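ok gripper pad thread, been at this since 4 and my coffee is gone

swapped the smooth pads for the blue textured ones on the handheld. same fingers, same camera, nothing else touched. wanted to see if the slipping on plastic bags is a pad thing or a me thing

first run, Menness pads (smooth). 7 tries at the bagged strap, 2 good lifts. bag just skates out

blue ones are from Zistier, they feel kinda rubbery, edges a bit sharp. trimmed nothing yet

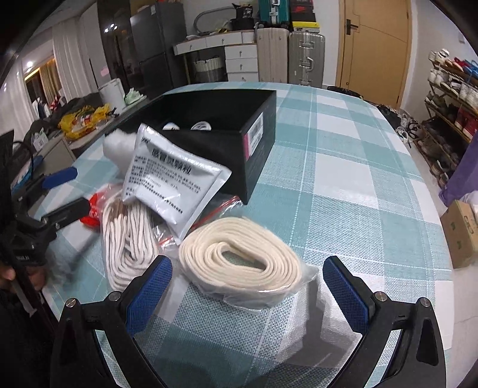
Binta Akande: Did you change the closing force too? Texture did zero for us on thin film until we backed the squeeze way off.

nope, force is the same for both. good point tho, will do a low sqeeze round after this one

going for the strap coil first, then the rope bag, then the medicine sachet. sachet is the one I'm scared of, foil and kinda leaning on the box

plan is 40 grabs per pad set so I can stop arguing with Kyung-tae from vibes

also if the pads go in crooked the tips meet before the middle does. check your screws. lost most of the morning to that on teh old set

numbers tonight if my wrist holds up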